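Friday

Slept until almost nine, then remembered the box. The tracking page had said delivered since yesterday afternoon and I had not gone down to look. The front desk had it behind the counter with a sticky note on it. I signed the sheet, number 174, and carried it up the stairs because the elevator was out again.

Had coffee first. I wanted to clear the kitchen table before opening anything, so I put away the mail, the electric bill (paid it, 35 dollars less than last month) and the jar of pens that has been sitting there since I moved in. Put the checked cloth on. It needs ironing but it was clean. Then I cut the tape along the top and started taking things out.

Lutfa Munasinghe came over at ten thirty, as we had agreed. She and I split the order, so she had the list on her phone and read it to me as I unpacked. Most of it was snacks. Hers were the crispy noodles, and the wrapped things with the orange paper were supposed to be half hers and half mine. We did not agree on what they were. She thought cake and I thought some kind of candy. The listing online had been translated badly and only said "traditional flavor, soft."

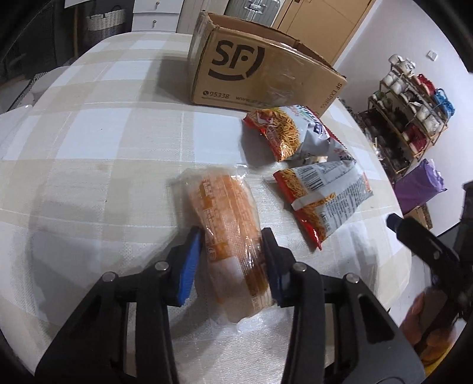
We opened one of the noodle bags and ate it standing up. Salty, a bit like the ones my aunt used to keep in a tin, but thinner. Lutfa read the nutrition table with her translation app and then said she wished she hadn't. I told her the bag was small. We finished it anyway. I found crumbs in the sleeve of my sweater later.

The orange one was a cake, so she was right. Dense and sweet, with something like bean in the middle. I liked it more than she did. She traded me two of hers for a bag of noodles, and I think I came out ahead.

After that we tried to work out the money. The total was in yuan and the card company had changed it at its own rate, plus the shipping, plus a fee I did not understand. The order came to 847 yuan. I wrote the numbers on the back of an envelope and Lutfa did them again on her phone and got a different answer. The difference was the coupon, which I had forgotten. She paid me back on the spot. I would like to do it again in the winter, but with less, and with tea in it this time.

She stayed for lunch. Eggs and the rest of the rice from Wednesday. She told me about the apartment on Vurwood she went to see. Good windows, no closet in the bedroom, and the landlord wants an answer by Monday. She kept going back to the closet. I said you can buy a closet, more or less, but you can't buy windows. She has not decided. Her lease is up at the end of August and she does not want to spend another month looking.

She also asked if I still wanted the shelf she is getting rid of. I do, if it fits in the space next to the fridge. I measured after she left and it should go in with an inch to spare, but I don't trust the measurement – the tape measure has a bent end. Will do it again with the good one from work.

Afternoon was slow. Wiped the table and shook the cloth out over the balcony rail. Put my share of the snacks in the high cupboard where I have to get the step stool to reach them. That worked with the chocolate, for a while. I kept the box for now. It's a decent size and I owe my sister a package anyway, so her books can go in it if I cover the old label.

Walked to the store at five for milk and dish soap. Hot out still. They are digging up the corner by Flondden again and you have to cross twice to get around it.

Dinner was toast and soup. Called Mom, who wants to know if the cakes keep, and how long. I said I would look at the date on the package and then forgot to. Do that tomorrow. Also laundry, and call about the elevator.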